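Report of the Press Office on the Matter of the Silence

The Press Office of the Huvutia Theater was asked by the management to prepare a written account of the evening in November on which the Singer did not finish her concert, and of the weeks that followed. The office has tried to set down what was known at each point, and by whom.

The Singer is not named in these pages, at the request of her representatives. Readers in Okoth will know whom we mean.

The concert began at 8 p.m. The house was full, with 959 tickets sold and none returned. The first half passed without incident. The second half opened with the song the audience had come for, and the Singer sang the first verse as she had on the recording, a little slower. At the point where the second verse begins, the orchestra continued and she did not. She remained at the front of the stage with the microphone at her side. The conductor took the players back to the start of the passage. When it came around again she listened to it with what several witnesses described as interest. Then she bowed and walked off to the left, although her dressing room was on the right.

The stage manager lowered the curtain. The duty physician was called and spoke with the Singer through the door of the scenery store, where she had gone. He reported that she was well, that she had asked for a chair and had been given one, and that she did not wish to say anything further.

At 10:15 p.m. the Press Office released its first statement. It read, in full: "Tonight's performance has ended early. The artist is resting. The theater thanks its patrons for their patience." The office stands by each of these sentences.

The Gondalitz agency had by then published its own account. According to Gondalitz, the Singer had collapsed. A later version placed her in an ambulance. An ambulance had in fact been parked on the east side of the building since the afternoon, as required for any event of that size, and its crew were eating supper in it. A photograph of the vehicle was printed in several countries. One of the crew members can be seen in it with a sandwich, which was described in the caption as an oxygen mask.

The office telephoned Gondalitz to ask for a correction. The editor on duty asked whether the office could confirm that the Singer was alive. The office confirmed it. The agency then reported that the theater had been forced to deny her death.

By midnight there were people on the front steps. They had brought flowers, and some of them had brought candles in jars. The doorkeepers had no instructions for such a case. They opened the lobby, on account of the cold, and turned on the lights over the coat counter. Those present behaved well. A group near the box office sang the song from beginning to end, including the second verse, and it is believed that this could be heard in the scenery store.

The Singer left the building at a time the office has been asked not to give. She went out through the lobby. She wore a stagehand's coat, which she later returned by mail, cleaned. She stopped at the flowers and read the cards. A woman beside her offered her a candle, and she held it for a while and gave it back. There is no record that anyone recognized her. The office first learned of it from her own letter, to which we will come.

In the days that followed, the office received a great deal of mail. The management directed that every item be opened, read, and answered. Between the night of the concert and the end of the season, 561 letters were entered in the register. Many writers asked for news. Some asked for their money. A smaller group wished to inform us of the real reason for the silence, and these letters were kept in a separate place, because the reasons did not agree.

It had been an illness of the throat, kept hidden from the public for years. It had been a quarrel with the recording company, Plivavton, over the rights to that very verse. It had been a message to one man in the balcony. A retired teacher of voice wrote four pages to show that the Singer had merely taken a long rest, musically speaking, and that the song was therefore still in progress. The office replied to the teacher that his view had been noted.

Plivavton issued a statement expressing full confidence in its artist. It then reissued the recording in a new sleeve. The office makes no comment on the timing.

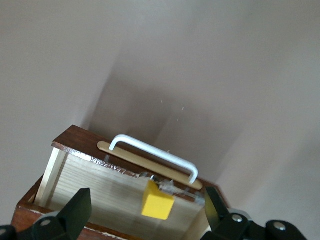 An usher of long service, asked for her recollection, said that she had never understood why people wanted a reason. She had stood at the rear doors for the whole of it and had thought it the best part of the evening. She said the audience had been quieter than she had ever known them. They did not cough, and they did not look at their programs. If the management wanted her opinion, she added, it ought to put it on again.

The remark was entered in the file under "Other." It would have stayed there, had it not been for the letter.

The letter came in the second week of December. It was addressed to the Press Office, by title, and written by hand on lined paper. The Singer began by thanking the theater for the chair. She apologized to the orchestra, and in particular to the second oboe, whose solo had been made to happen twice. She then wrote that she had read every account of her condition with attention, in the hope of learning what had been the matter. She had been sorry to find that she had died. She had been relieved to see it withdrawn.

The office has permission to quote one paragraph.

"I have sung that verse since I was very young. I was asked to sing it at weddings and for heads of state and once to a horse. On your stage I came to the place where it starts and I wanted to hear what was there when I was not in it. I thought it would take a moment. It was lovely, and I forgot to come back in. I would be grateful if you could put this in simpler words for the newspapers."

The office made several attempts at simpler words. The first draft said that the artist had experienced a brief lapse. The management felt that this suggested a medical matter. The second said that the artist had made a creative choice, and it was felt that this suggested a refund. A third draft consisted of the paragraph itself, with the horse removed. The legal adviser asked that the horse be put back, as its removal might be taken to show that the theater had something to hide about it.

In the end, no statement was released. The office wrote to the Singer to explain this and to ask whether she had any objection. She answered on a postcard that she had none, and asked whether the doorkeepers had been thanked for opening the lobby. They had not. A letter of thanks was sent to them on the same afternoon, and a copy was placed on the notice board by the staff entrance.

The public interest in the matter lasted for some weeks and then moved to an actor in another city, who had been seen buying a bicycle. Gondalitz closed its temporary desk in Okoth. Its reporter came by the office on her way to the train to return a pass. She asked, off the record, what had really happened. The officer on duty offered her the retired teacher's four pages, and she read them standing up and missed her train.

The Singer returned to the Huvutia in the spring. There was some discussion of whether the program should include the song. She had listed it herself, in its usual place in the second half. The physician was seated near the aisle. The ambulance was parked on the west side, out of view of the street. The usher of long service asked for the rear doors and was given them.

The first verse was sung. The orchestra came to the start of the second, and the house, which had been told nothing, became entirely still. The office had a member of staff in the wings with two statements in an envelope, one for each outcome. She reports that the Singer looked out at the audience, smiled, and sang the verse through to the end.

The applause was warm. In the register for the following week there are 27 letters concerning that evening. Nearly all of them are kind. One patron, writing from the balcony side, asks for a partial refund on the grounds that he had traveled a considerable distance for the silence and that it had not been given.

The management has referred his request to this office. A reply is being prepared.

Press Office, Huvutia Theater, Okoth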